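Selari hall gets its tables back - grey tops in, old trestles out

By Signe Tveit
June 2019

The new tables are in at the Selari community hall, and the first groups were sat at them within an hour of the doors opening. Lunch club first, then the sewing class, then a rather noisy homework session that went on until gone six.

Twelve tables in all, replacing the folding trestles that had been in use since the hall reopened after the flood. Anyone who has eaten a dinner off one of those will know the problem. Legs that wouldn't lock. Tops gone soft at the corners. One had been propped on a paperback for most of the winter.

Hall manager Sarahí Hinojosa had been asking for replacements for three years. The money came through in the spring, part from the hall's own lettings and part from the Edell Fund, which gives small grants to village buildings in the valley. Final cost has not been published yet but Hinojosa says it came in under what was set aside, and the difference will go on chairs.

"The chairs are next, before anyone writes to me about the chairs," she said.

The tops are a light grey laminate with a streaky wood grain running along them, chosen after a long and at times bad tempered vote. Four samples were left out in the foyer for a fortnight with a box for slips of paper. Grey won with 101 votes. A plain white was second, and a dark walnut effect did badly, mostly on the grounds that it would show every crumb. A yellowish oak came last. 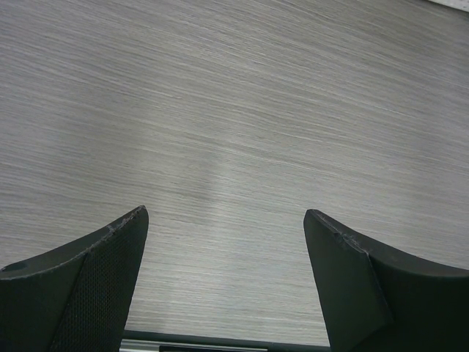
The new grey top, with its streaky grain.

Joar Granström, who runs the Tuesday lunch club, was for the walnut and says he has come round. The grain hides the odd scratch, he reckons, and the tops wipe down with one pass of a cloth. On the old ones you were scrubbing at gravy that had got into the joins.

He does have one complaint. The tables are heavier than the trestles and take two people to shift, so the hall has to be laid out the night before. Lunch club used to do it in the morning with whoever turned up early. "Whoever turned up early was usually me," he said.

The work was done by Kalniņš, the joinery firm on Mill Lane, which made up the tops and fitted them to steel frames bought in. Delivery had been promised for before Easter and slipped twice. First the frames came in the wrong height - fine for a bar, no use for a sewing machine - and had to go back. Then a batch of edging strip didnt match and that went back as well.

Stellan Blomqvist from the firm said the second delay was their own call and he would make it again. The strip was a shade too blue. You wouldn't have seen it on one table, he said, but push a few of them together for a wedding and it would have looked a mess.

Weddings matter to the hall, which has 29 bookings already on the calendar for the rest of the year, several of them full day parties. Hire charges are staying as they are until October. After that there may be a small rise for Saturday evenings, to be talked over at the next open meeting.

There are some new rules for users. No hot pans straight on the tops, mats are in the drawer under the tea urn. No staple guns, which seems to be aimed at one particular stall at the Christmas fair. Craft groups to bring a cutting board, and glue to be cleaned off the same day. Warm water and a drop of washing up liquid will do for most marks. No scouring pads please, and no bleach, the firm was firm on that.

Genji Morikawa, who teaches the sewing class, had brought her own boards anyway. She likes the height, likes the colour less. Pale thread is hard to find on it once dropped, she said, and pins are worse. Her class has taken to working with a dark cloth spread under the machines and a magnet on a string. Otherwise she was pleased. The tables dont rock, and for anyone trying to sew a straight seam that is most of what you want from a table.

The old trestles have not gone to the tip. Five went to the allotments for use in the potting shed and three to the scouts, who say they will mend the legs. The rest are stacked behind the hall under a sheet and can be had for a donation, first come. Bring a van or a roof rack, they do not fit in a hatchback - this reporter tried.

Also still to be sorted: storage. The trestles used to fold flat against the back wall next to the stage. The new ones don't fold, and for now they are staying out on the floor except on dance nights, when they get moved into the side room. That leaves the toddler group without its corner on Thursday mornings. Hinojosa says the group has been offered the stage end, with a mat down, and a proper answer will have to wait until the side room is cleared of the old curtains and the broken piano.

The Plata cafe, which does the catering for most of the larger bookings, is putting on tea and cake in the hall on Saturday from two until five so people can come and have a look. Free entry, cakes priced as usual. Anyone wanting one of the old trestles can pay for it then and take it away the same afternoon. Enquiries to the hall office, mornings only.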